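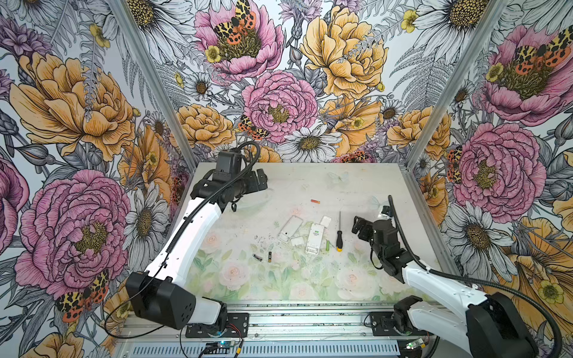

Woltiren Repair Circle
Minutes of the monthly meeting, Oct 12, 2018

Meeting opened late, the door key having been found on its hook.

1. Minutes of the last meeting
Approved, with "soldiering iron" corrected to "soldering iron" in both places.

2. Small electronics
The group agreed that a device on the bench should have its screws put in a dish the moment they come out. This was also agreed in January. The rule now covers caps, covers and any small square piece of plastic whose purpose is under discussion.

Loose batteries go in the Inard tin before anyone leaves. Green ones and AAs are to be kept apart – the last mixed batch took most of an evening to sort.

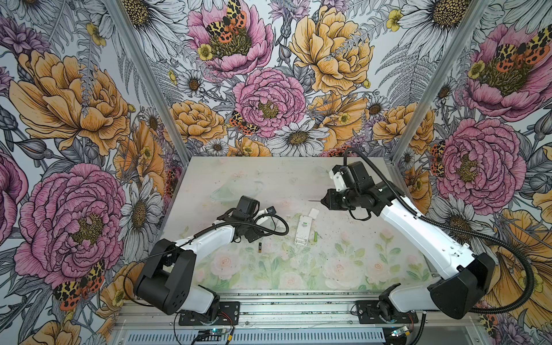

White charger on the rose table, with batteries and small white cap.

3. The rose table
A motion to replace the printed top with something plain was defeated. Members in favor said dark screws were easy to lose among the leaves. Members against said they liked the roses. It was agreed to brush off crumbs and specks after each session, and a brush will be bought.

4. Money
Balance stands at $1,051, after $90 to Eritz for screwdrivers. The quote of $898 for new shelving was read aloud, then read aloud again more slowly. Deferred.

5. Other business
The Trịnh bakery has offered 12 rolls for the next meeting. Accepted without debate, the only item to manage it.

Meeting closed when the heating went off.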